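We use cookies to keep you logged in and to remember which newsletter box you already closed. Accept / Manage

Review: the Bitach right hand kit, after four months on a shared bench
By Yi-chun Chang
August 21, 2021

The Bitach arrives in a box that could hold a decent pair of boots, and for what I paid I could have had several pairs. It's a five-fingered right hand in kit form, black fingers on a silver wrist, and you are expected to bring your own arm, your own computer and your own reserves of patience. I had two of the three.

I bought mine in April, with 1,640 dollars that had been set aside for a new water heater. The built and tested version is 2,254. I looked at the difference between those two numbers and decided that my evenings were worth nothing, a view my evenings have since confirmed.

The build happened at the Narnham shared workshop, where I have a shelf and half a bench. I'd put together two hobby grippers before this one, the pinching kind, so I came in with some confidence and a set of good hex keys. You'll want the hex keys. The ones in the box are made of something close to cheese.

Putting it together

The manual is 40 pages and was clearly written by someone who already had a finished hand in front of them. Fingers are first, and they go well. Each joint snaps onto its pin with a click that made people at the next bench look up. Then you route the tendons, and the manual's tone changes. "Thread as shown," it says, next to a drawing the size of a postage stamp in which everything is the same gray. I threaded as shown. The ring finger then closed whenever I asked for the pinky, and the pinky did nothing, like a kid brother in a school play.

Allow yourself 15 hours. The box says "a weekend," and maybe it is if you start on the weekend and don't stop. The thumb took me a whole evening by itself. Its base goes in at an angle you have to set by eye before tightening a screw you then can't see, and if you've guessed wrong you find out several steps later, with most of the palm in the way.

The wrist is the nicest part of the whole kit. It's heavy, the bolts line up, and the connector on top seats firmly. I do wish it pointed some other direction. The cable leaves from the top of the wrist and goes wherever it pleases, and on a table with anything taller than a coaster you'll be thinking about that cable a lot. I've tried clips, hook-and-loop ties and talking to it.

I mounted the hand on the Oltalley arm the workshop already had, using an adapter plate from Salameh. The plate fit the first time. I mention it because nothing else did.

Giving it a job

A hand needs something to do, and I settled on sorting, having a kitchen drawer at home that contains both batteries and walnuts. Two wicker baskets, one for fruits and one for office supplies, with the names written out in my best handwriting, which has not improved since fourth grade. The software doesn't read the labels. They're for me, so that when a banana goes in with the stationery I can be sure which of us is wrong.

My usual setup is a banana, a small red fruit and a roll of packing tape, on a plain white table where the camera has few excuses.
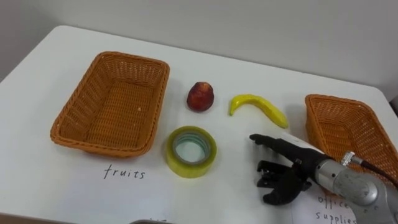 How it grips

Round things are easy. The small red fruit is its favorite, and it'll pick one up from nearly any approach with the fingers closing in a relaxed, almost bored way. I got to feeling pretty smug about the red fruit.

Bananas are harder. The default grasp comes in from above and wants to wrap all the fingers around, and a banana lying on its side is low enough that the fingertips scrape the table first. You can hear it. I lowered the closing speed, raised the approach a little and had it take hold nearer the middle, and now it gets the banana most of the time. When it misses, the banana spins, which the regulars enjoy.

Packing tape is where the kit earned back some of my affection. I had assumed it would try to squeeze the roll from the outside and shove it off the table. With a custom pose you can hook one finger down through the hole and lift it like a ring. This took me three evenings to set up and I have shown it to everyone I know.

One complaint about the index finger. In the ready pose that ships with the software, it sticks out straight while the others curl, so before each attempt the hand seems to be accusing the groceries of something. You can change the pose, but the setting goes back to default with every update. I've stopped changing it.

The software

Works, mostly. The calibration screen asks you to open and close each finger and click "OK" when it looks right, and offers no opinion on what right is. Error messages are numbers. The list of what the numbers mean is on the support page, and the support page is very proud of its search box. To be fair to Bitach, I wrote to them about my ring finger and got a reply overnight with a redrawn version of the tendon diagram, large and in color. Why that one isn't in the manual I couldn't tell you.

Noise is fine for a workshop. At home, in an apartment with a sleeping person in it, it is less fine. Picture a small printer with something on its mind.

Who should get it

If you've built a gripper before and want fingers, I'd say yes, and get the kit. Taking it apart to fix the pinky taught me more than the manual did, and I've since restrung the middle finger without swearing once. If this would be your first build, pay for the assembled one or borrow time on somebody else's. And if you need to sort actual fruit from actual tape in any quantity, you have two hands already and they came calibrated.

Good: solid wrist, fingers that survive being driven into a table, support that answers.
Bad: tendon diagram, cable exit, cheese hex keys.
Still waiting on: the left hand, listed as "coming soon" since before I bought the right one. The water heater is also still on the list.

Recent reviews
Salameh adapter plates: three sizes, one that fits
Bench lamps for people who drop screws
Oltalley arm, second look
A label maker for bad handwriting
Hex keys worth keeping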